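Grostell button swap returns in November

Good news for anyone with a jam jar of odd buttons at the back of a drawer – the Grostell button swap is coming back, and this time it has the whole of the upstairs hall at Kincaid House!

Rhona Geddes started the swap after hunting for a single coat toggle for the best part of a winter. Last year's event drew people from 17 villages, and more than one wedding waistcoat was rescued on the day. 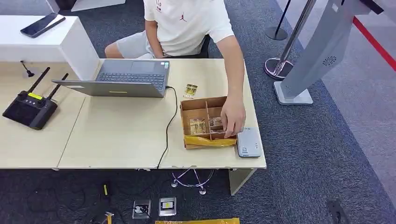
Doors open at 2 in the afternoon and entry is free. Bring whatever you have, sorted or not, and take home what you need. Ohemaa Abubakari will be showing how to cover your own buttons with scraps of fabric, and Pascal Picard is lending part of his collection of 2,000 glass and shell buttons, some of them tiny and all of them lovely.

There will be a mending table too, with needles and thread to borrow, plus tea and a very good ginger cake – go early for that. Anyone who would like a table of their own can leave their name at the Kincaid House front desk. There are 14 to give out.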